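Pustero P5 Countertop Water Flosser
Oral Care / Powered Cleaning / Water Flossers

In stock. Ships from our Bakke warehouse.

We sell the Pustero P5, and we think it's a decent machine. We also think a lot of what gets printed on boxes in this category should be read slowly. Pustero's own box says "dentist-level clean at home." We asked what that meant and got a brochure back. So here is what we'd tell a friend.

What it does

The P5 pushes a thin pulsing stream of water between your teeth and along the gum line. It rinses out food and some of the soft film that builds up during the day. It won't take off tartar. Once that stuff has hardened, you need a hygienist with a scaler, whatever the ad says.

If you have braces, a bridge or an implant, a flosser like this can be easier to live with than string. If you have healthy gums and already floss every night, we're not sure you need one. Ask at your next cleaning before you spend the money.

Pressure settings

There are 7. In our use, settings 1 through 3 felt different from each other and the top three felt like the same setting with a louder motor. Start at the lowest. Some pink in the sink during the first few days is common, but if it keeps up, stop guessing and call your dentist.

The tank holds enough for one full pass on a middle setting. On high you'll be refilling it, and the lid is stiff.

Tips

5 come in the box: three standard, one for braces, one soft tip for gum pockets. Pustero wants you to replace them every few months. Ours looked fine well past that, though the soft one does wear. Zolon tips fit the handle but leak a little at the collar, so we don't carry them for this model.
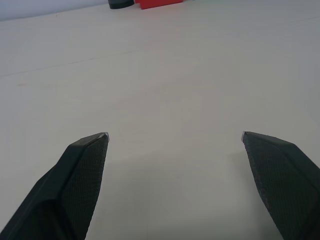 Kokel, a customer review left in August, put it less kindly: I bought this because my gums were sore and the page I read somewhere else made it sound like a cure. My gums got better when I went in and had them treated. The flosser is okay for keeping things that way, but I wish sellers would stop mixing up the two.

Fair enough. We took the word "therapy" off this page after reading that.

The "clinical results" claim

The insert mentions a trial with 1,000 users and "visible improvement." It doesn't say what they were compared with, how long it ran or who did the looking. Maybe the trial is solid. We haven't seen it, and until we do, we won't quote the rest of it.

Noise, cord and cleaning

It's loud — you will wake a light sleeper. The cord is short and there is no battery, so plan on a spot near an outlet. Empty the tank after each use and leave the lid off to dry. Run a tank of plain warm water through it after mouthwash, or the hose will start to smell.

Returns

Unopened units can come back for a refund. Opened ones can't, unless they're faulty. Used tips can't be returned at all.

Page last checked 18 April 2026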